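Cerkar Quilted Counter Runner, Rust and Cream

Handmade by Zubaida Tanoli at Mimen

Color: Rust and Cream (also in Moss and Cream, Ink and Oat)
Width: 10 inches
Length: Short, Medium or Long, choose from the menu
Front and back: cotton
Filling: cotton batting with a heat-resistant layer
Care: machine wash cool, line dry

The Cerkar is a long, narrow quilted runner made for the kitchen counter, though plenty of you have written to tell me it has ended up on a sideboard, a piano, a potting bench and in one case the back shelf of a camper van, and I love hearing about every one of them! It started as a present for my sister, who had just moved into a place with very pale, very cold stone counters and wanted something soft to set her bowls down on. I cut it from what was left over after a bed quilt, bound it in a hurry the night before her birthday, and by the end of the party three people had asked where she bought it.

The front is pieced in slanted bars of rust and cream, with a thin line of dark brown running between every second pair (this was an accident on the first one, I ran short of cream, and I liked it so much that it stayed). The back is plain cream with a small rust dot, so you can turn it over when company comes or when somebody has been careless with the beets. Both sides are a 200 gsm cotton woven by Keltetex, a mill I have been buying from since I was sewing at my kitchen table. It's a good firm cloth with a bit of tooth to it, and it doesn't slide around on the counter the way a slick quilting cotton will.

Inside there are two layers. One is ordinary cotton batting, which gives the runner its squish, and the other is a heat-resistant layer of the same type I use in my oven mitts. You can put down a baking dish from an oven set up to 400 degrees. Please let anything hotter than that sit on a proper trivet first. And please don't use the runner in the microwave or leave it draped next to a lit burner!

The quilting is straight lines, stitched on my old Zavala, a heavy black workhorse of a machine that hums so loudly the dog leaves the room. The lines sit close together at the two ends and a little wider through the middle, so the ends stay flat and the middle stays soft. The binding is cut on the bias and sewn down by machine on the front, then by hand on the back. That hand sewing is the slowest part of the whole job and also my favorite, usually done on a Monday evening with the radio on.
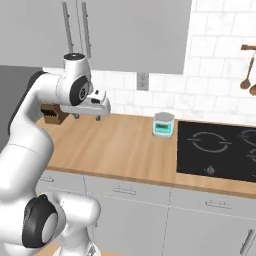 Choosing a length is the thing people write to me about most, so let me try to save you an email. The short one is for a gap between the stove and the sink, the medium suits a stretch of counter with a few things standing on it, and the long is for islands and for people who like a runner that goes all the way along. Measure the flat part of the counter that you want covered and then look at what already lives there. If you have a wooden knife block toward the back of the countertop, like the brown one in the picture, you can either measure from the side of it and let the runner start there, or lay the runner along the front and leave the block standing on the bare counter behind. I prefer the second way, mostly because a knife block is heavy and will press a dent into the quilting over time. The dent does come out with steam, if you'd rather have the block on top anyway.

If none of the three lengths is right, send me a message before you order and I'll tell you what I can do. Custom lengths cost a little more and take about two weeks longer. I can't make the runner wider, I'm afraid, as the whole pattern is drafted to that width and the bars stop meeting up at the edges when I stretch it. I did try!

Washing and care

Wash it cool with similar colors. The rust is a deep shade, and although I rinse all my fabric before cutting, I'd keep it away from your white shirts for the first wash or two. Pull it gently into shape while damp and hang it over a rail or lay it on a towel. It will shrink a tiny bit and go slightly crinkly, as quilts do, and to my eye it looks better for it. You can iron it on the cotton setting if you like a crisp look, pressing down and lifting so you don't push the layers about.

For spills, dab with cold water and a drop of dish soap as soon as you can. Turmeric is the one stain I have never beaten. If you cook a lot with it, have a look at the Moss and Cream, which hides a great deal.

Good to know before you order

The listing is for one runner only, in the length you choose. Matching pot holders and napkins are sold separately and can be added to the same package.

Every runner is cut and pieced one at a time, so the bars won't fall in exactly the same place on any two of them. Colors can look a bit warmer or cooler depending on your screen. If you need to match a wall or a set of dishes, ask for a swatch card and I'll mail it to you free.

I have enough of the rust cloth for 276 runners this time around, and after that I'll be waiting on the next dye lot, which may come out a shade lighter or darker. If you want two that match, please order them together.

Shipping and returns

Runners in stock go out within three working days, rolled around a cardboard tube and wrapped in paper. I roll them because a folded quilt will hold a crease for weeks. If you change your mind, send it back unwashed within thirty days and I'll refund the price of the runner. Custom lengths can't be returned unless I've made a mistake, in which case I'll sew you another one.

Questions are always welcome, and so are stories of where your runner ended up. I answer messages in the mornings before I start sewing.

Zubaida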